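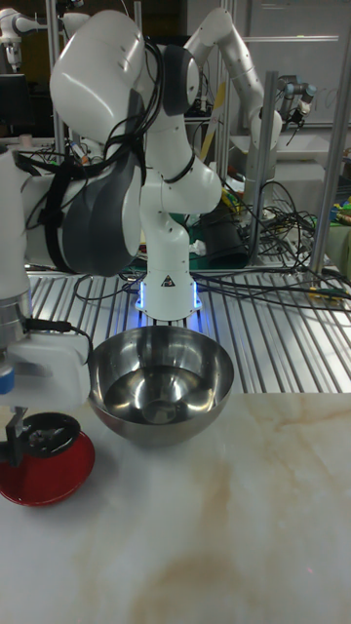
Shared-bench manipulation practice

Shared-bench manipulation practice is the body of rules and working habits that governs the use of several robot arms around one work surface, most often for handling household objects such as bowls, lids and utensils. It covers the layout of the cell, the marking and guarding of the arms, the routing of cables, the choice and placement of objects, and the records kept of each session. The term is used mainly in research laboratories and training centers, where tasks change often and a fully enclosed production cell would be impractical.

The practice does not replace the general safety standards for industrial and collaborative robots. It is usually written as a local code that sits beneath them and fills in details that the general standards leave to the operator.

Background

Early laboratory cells commonly held a single arm bolted to a bench, with one person in charge of it. As arms became lighter and less costly, laboratories began to place two or more within reach of the same table. Rules written for one arm proved hard to apply. An arm could be stopped while its neighbor continued to move, and staff were not always certain which stop button served which machine.

One of the better known local codes is the Rarnwood Code, drawn up at the Rarnwood laboratory under the direction of Gillespie Cairns. It was later adopted with changes by the Geddes training center and by Varnia, a maker of workcell frames. The Geddes version is shorter and is written for students, while the Varnia version gives more space to mounting and wiring.

Layout and mounting

Under the Rarnwood Code, every arm must be fixed to a rigid platform or frame that is independent of the tabletop. Slatted or slotted metal platforms are preferred, as they allow a base to be moved and clamped again without new holes being drilled. The tabletop itself carries only the objects being handled.

The reach of each arm is to be drawn on a plan of the cell before power is applied. Where two areas of reach overlap, the overlap is named a shared zone. Only one arm may enter a shared zone at a time unless the task has been approved for joint handling. An arm with no part in the current task is placed in a parked position outside the zone, and its drive power is removed.

Marking and indicators

Warning labels supplied by the maker must remain visible on the base or lower links and may not be covered by tape, sleeves or straps. Status lights, where fitted, must be visible from the operator's position. The code requires that the meaning of each light color be posted at the cell, as makers do not all use the same colors. A light is treated as information only and is never accepted as proof that an arm is safe to approach.

Cables

Cables running along an arm are to be held by straps or loops with enough slack for the full range of each joint. Slack is checked by moving the arm slowly through its range with a second person watching the cable. Loops that could catch on a neighboring arm or on an object on the table must be shortened.

Cables on the platform are treated separately. The Varnia version calls for them to be gathered behind the bases and labeled at both ends. Rarnwood allows loose cables behind the arms during setup, provided that none crosses the working area. Unused connectors are to be capped or tied back before a session begins.

Objects and surfaces

Objects are chosen to suit the gripper and the purpose of the test. Glass and thin ceramic are excluded from unattended sessions. Polished metal vessels are permitted, but the code advises a check of the vision system before they are used – curved, mirror-like surfaces can produce false edges and bright spots. Strongly patterned tabletops call for the same check.

Rims and handles should be kept clear of the table edge. When a smaller item is to be lifted out of a bowl, the gripper should approach from above at reduced speed, and the force limit should be set for the weaker of the two objects. The Geddes version adds that a student must keep one hand on the stop control throughout the approach.

Speed, stops and supervision

A single emergency stop must halt every arm in the cell. The stop is tested at the start of each session and again after any change to the wiring. Arms that have stood idle for more than 60 minutes are restarted at reduced speed and observed for 15 minutes before normal work resumes.

Entry by hand into the working area is allowed only when all arms are stopped – including those that are parked.

Records

Each session is logged with the name of the operator, the arms in use, the objects on the table and any contact that was not planned. A cell is inspected in full after every 1000 cycles, or each March if that number has not been reached. Rarnwood keeps its logs in a system called Climport, which flags any cell that is overdue for inspection. Other sites use paper forms.

Criticism

Some users regard the rule on shared zones as too strict for two-arm tasks, in which both grippers must work close together by design. The current edition answers this in part through its approval process for joint handling, although the process has been described as slow. The inspection interval has also been questioned, since a cycle may be anything from a short reach to a long sequence of movements, and the code does not define the term.

See also

Collaborative robot
Emergency stop
Robot end effector
Workcell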